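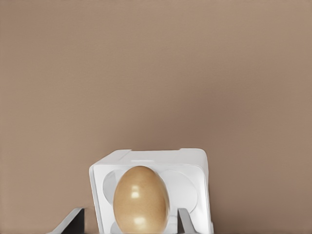
Print | E-mail

The Second Life of the Egg Supper

By Chathurika Navaratnam

I ate eggs for dinner four nights in a row this May, and on the fifth night I was sorry there weren't any left.

I should say up front that I did not grow up thinking of eggs as dinner. In our house they belonged to the morning, fried hard and eaten standing up, usually with one shoe on. Supper meant a pot of something that had been going since the afternoon. So when Dilruba Pramanik invited me to drive out to Matubbar and eat egg curry at her kitchen table, I pictured a snack. I had a granola bar in my bag just in case.

The granola bar is still in there. What she put in front of me was a wide, shallow bowl of the reddest gravy I have ever seen, with boiled eggs that had been rolled in turmeric and fried until their skins blistered and turned chewy, then left to sit in the sauce until they drank some of it up. There was rice, and a little dish of raw onion with lime. I had two helpings and then I had the corner of a third, which she pretended not to see.

"People think the egg is what you make when you have nothing," she told me, spooning more gravy over my rice. "In my mother's house it was what you made when someone came."

Matubbar is a small place, one long road with fields on both sides, and it has more laying hens than people. I love it out there. The road smells of cut grass and diesel, and most of the driveways have a cooler at the end with a coffee can for the money. Ottmar Baumgart's is the one with the green lid. He keeps 438 hens (he counts them every evening, out loud, and gets cross if you talk to him before he's done), and he has been selling eggs off the end of his driveway for 19 years.

I asked him how he likes his own eggs, expecting a shrug. I got an hour! He took me into the kitchen and made me what his grandmother called farmer's breakfast and always served at six in the evening: cold boiled potatoes sliced thick and browned in bacon fat, onions, a lot of black pepper, and then the eggs beaten with a splash of milk and poured over the whole business. You put the lid on and leave it alone. It slides out like a cake. He eats it with pickles and a glass of buttermilk, and by the second bite I was asking where he bought the pickles.

He makes them, of course. Dill, mustard seed, a grape leaf in each jar to keep them crisp.

An egg supper asks so little of you. You don't have to thaw anything. You don't have to have thought about it at lunchtime. And yet once you start asking around, everybody has one, and they're all different, and people get a soft look on their faces when they describe them. A man at the hardware store told me about eggs poached in leftover chili. My dentist does hers in a nest of fried cabbage. The woman behind me in line at the post office, who had only overheard us, leaned in to say that I had to try them on creamed spinach with nutmeg. I did, and she was right about the nutmeg. 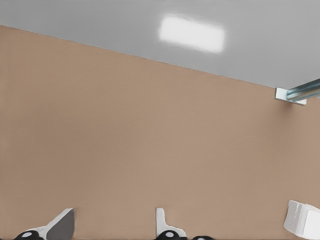
Rendering: Dandex

Back in town I spent two evenings with Nilmini Cassim and her son Tanvir, who cook together in an apartment over the old Daleck print shop and argue happily the entire time. Nilmini makes egg hoppers, the bowl-shaped rice and coconut pancakes of her childhood in Sri Lanka, with lacy brown edges and an egg cooked right in the bottom. The batter has to sit overnight. The pan has to be swirled just so, a quick turn of both wrists, and I can report that my first try looked like a dropped hat.

"Faster," said Nilmini.

"Slower," said Tanvir, at the same moment.

My third was respectable. You tear off the crisp rim and use it to break the yolk, then scoop up some onion sambol, hot and sour and a little bit fishy, and after that you don't talk for a while. Nilmini eats hers at the stove between pans. She says they're dead after one minute, and she will call your name quite sharply if you're slow in coming for yours.

Tanvir's own specialty is lazier, and I've made it more than any other dish on this trip. He calls it tray eggs. Heat the oven to 425. Toss a can of drained chickpeas and a couple of sliced peppers with oil, salt, cumin, and a spoonful of tomato paste, and roast them on a rimmed baking sheet until the chickpeas rattle when you shake it. Make hollows with the back of a spoon, crack an egg into each one, and put the tray back in until the whites are set and the yolks still wobble. Start checking at five minutes – ovens differ, and so do eggs. Yogurt on top, bread on the side, tray straight to the table on a folded towel.

I've since done it with sweet potatoes cut small, with kale (tear it up and give it plenty of oil), and once with nothing but onions and stale rye bread. The rye was the best of them.

A few things I picked up along the way. Older eggs peel more easily, so Dilruba saves the ones from the back of the fridge for curry and uses fresh ones for poaching. She also pricks each boiled egg with a toothpick before it goes into the hot oil, and stands well back all the same – they spit. Ottmar salts his potatoes the night before. Nilmini cracks every egg into a teacup first, never straight into the pan, and she is firm on this point with guests.

On my last night I went back to Matubbar, where Dilruba had asked the neighbors over. Ottmar brought a skillet wrapped in a bath towel and three jars of pickles. The Cassims drove out with the batter in a bucket between Tanvir's feet. There were around a dozen of us at two tables pushed together, with hoppers coming off the stove one at a time, farmer's breakfast cut in wedges, and the red curry in the middle where everyone could reach it. Somebody's toddler ate only pickles. Ottmar tried the onion sambol, went pink to the ears, and reached for more.

I left after ten with a dozen of his eggs on the passenger seat, buckled in, and a jar of dill pickles wedged beside them. I was already thinking about the spinach.

Print this article | E-mail this article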